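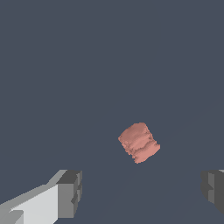 Harvey Petrenko wrote to say that displacement is always better than bump, that bump mapping is a leftover from slow computers, and that I should stop teaching it. I get a version of this letter every few months. I don't buy it, and I've rewritten this page partly to explain why.

Rough Surfaces in Gamotia: Bump, Displacement and When to Bother
Last updated 7 April 2025

You need Gamotia and any simple shape. The Grube add-on is optional, whatever the people selling it tell you. The built-in noise does everything on this page.

First, what the two things do

A bump map changes how light falls on a surface. The shape stays the same, so the outline stays the same too. A displacement map moves the points of the mesh, so the outline changes with it and the dents can cast proper shadows.

Most tutorials stop there and tell you to use displacement. But a brick wall seen head-on from across the street has no outline to speak of. You will pay for the extra geometry and get a picture your client can't tell apart from the cheap one. I've shown people both and asked them to pick. They guess.

Step 1. Start with a sensible mesh

Add your shape and check the size. If you've scaled it, apply the scale before you do anything else. Unapplied scale stretches the displacement in one direction and you'll waste an evening blaming the noise.

Round off any hard corners with a small bevel. On a sharp corner the two faces push off in different directions and the surface can split open. There's a "heal cracks" box in the modifier panel. I have never seen it heal one I cared about.

Step 2. Subdivide, but less than you've been told

Displacement can only move points that exist. If your shape has 12 sides and flat ends, you'll get 12 dents and flat ends.

Go up one level at a time and look. The popular advice is to push a small prop to 2,000 faces along each edge and forget about it. Try 200 first. For anything that fills less than a quarter of the finished picture I can't see the difference, and I've looked hard. Remember the end caps as well. Gamotia makes them out of long thin triangles meeting in the middle, and those displace into a nasty little star. Replace them with a grid fill.

Step 3. Add the noise

Open the Surface tab, add a Displace node and plug a noise into Height. There's a long list of noises. The one called Urik has a cult following and I don't understand it. It's ordinary layered noise with the contrast turned up, and you can get the same thing from Basic with a curve on it.

Settings to begin with:

Scale: 4
Detail: 3
Strength: 0.05
Midlevel: 0.5

Leave Midlevel alone unless the whole thing has swollen or shrunk. At 0.5, middle gray stays put, lighter values push out and darker ones push in.

For bands or ridges, stretch the noise along one axis with a Mapping node. Do this before the Displace node. Stretching the object itself gets you back to the problem in Step 1.

Step 4. Color it from the same noise

Run the same noise into a two-color ramp and put the darker color at the low end. This makes the grooves look deeper than they are, which means you can lower the strength. It's a cheat, and in my tests it did more for the picture than another level of subdivision.

Don't overdo it. Real grooves aren't always darker. Some hold pale dust, and a worn stone step can be darkest where people tread.

Step 5. Put bump on top

This is the part Harvey won't like. Use displacement for the big shapes and bump for the fine grain. Asking displacement to carry detail the size of a pore takes a huge mesh, and on my machine that meant waits of up to 301 seconds for a preview of one small object. With the grain moved to bump I stopped making coffee between previews.

If it goes wrong

Stair steps on the slopes: your height image is probably 8-bit. Save it again from the original at 16-bit. Converting the 8-bit file won't bring anything back.

Spikes: strength is too high, or you have doubled points. Merge by distance and try again.

Nothing moves at all: check that the material is set to Displacement and Bump. The default is Bump Only, and it has been since I started using the program.

A visible seam: switch the noise to object coordinates. Gunther Schmieder's old page on the Trindurbridge forum says to paint the seam out by hand. That worked for him on a still picture. I wouldn't try it on something that turns.

The next release is promised for June and is supposed to subdivide automatically by distance from the camera. I'll test it when it's out. The last automatic setting they gave us was "heal cracks."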